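Open Afternoon at the Geerts Simulation Lab, Tarnau 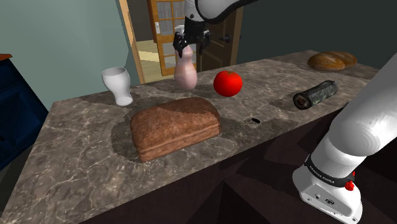

The simulated Franka arm holding the pink vase over the kitchen counter.

I went to the April open afternoon at Geerts mainly to see the kitchen work. The lab has the upper floor of the old Plislow building, a short walk from Tarnau station. Doors opened at 1:30 and visitors were taken through in groups. Mine had 33 people in it, too many for the room, so we were split again at the top of the stairs and half of us waited by the coat racks.

The first stop was a talk by Rianne Bosman, who runs the manipulation group. She kept it short. The group trains control software for robot arms, and nearly all of the training happens in simulated rooms before anything is tried on hardware. Their software is called Flukska. It loads a room, puts objects on a surface, gives the arm an instruction and scores the result. The library has 1048 room layouts at present. Bosman said most of them are kitchens, and that she would like more bathrooms and workshops.

Then we moved to the demonstration screens. The one I spent the most time at was running a marble counter with bread, a tomato, a white cup and the vase on it. The job was to pick up the vase and set it down in another spot without disturbing the rest. The grip is at the neck, with one black finger on either side, and the vase is lifted only a little way off the stone. Someone asked why so low. Godelieve Groen, who was working the station, said a low lift is scored better in this task because the arm has less distance to cover on the way down.

Groen also talked about shapes. A narrow neck gives the fingers a good place to close, but the wide body below it can swing if the grip is off center. The tomato has its own problem, as it will roll if it is nudged. The big loaf near the front of the counter is there partly as an obstacle. She can swap any of these from a menu and start the task over, and she did this several times for people who asked. The reset takes 2 seconds on their machines.

I had expected plain gray blocks and was surprised at how much of the house is modeled. There is a doorway behind the counter with another room past it, and a door with glass panes in there. Groen said the background matters for training because the software works from camera views and has to cope with whatever is behind the object.

The last room had the servers. It was loud and warm and we did not stay long. A man in my group wanted to know the power bill and was told to send an email.

Coffee was in the hallway afterward. There was a printed handout, but it covered the lab's history and had little on the kitchen tasks. Bosman stayed to answer questions and told me that visitors can try the scoring screen themselves at the next open afternoon, in groups of 7. Sign-up will be at the front desk in the Plislow building. There is no elevator, and parking on that street is permit only, so the train is the easier way to get there.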